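Basin or bowl for kitchen washing?
Buvuteo Home Forum, Small Kitchens

grosonik70
Posted June 23, 2025
Hello all. My sink in the rented flat is very small, so since May I wash the ladle and the cups in a round plastic basin on the table. The color is light blue and the rim is thick, so it is easy to carry. Do you also use plastic, or is a steel bowl better?
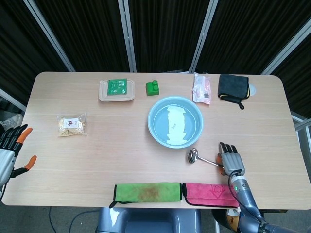 Reply #2, Dradska
I would take steel. Plastic keeps the smell of onion, I had this problem two times.

Reply #3, macc_421
I don't agree with Dradska. My plastic one is more than 23 months old and has no smell. You must only rinse it with vinegar. A steel bowl is very loud on the table.

Reply #4, Dradska
Loud, yes. But I sleep well with my steel bowl. Also please keep food packets away from the water.

Reply #5, grosonik70
Thank you both. I will try the vinegar first.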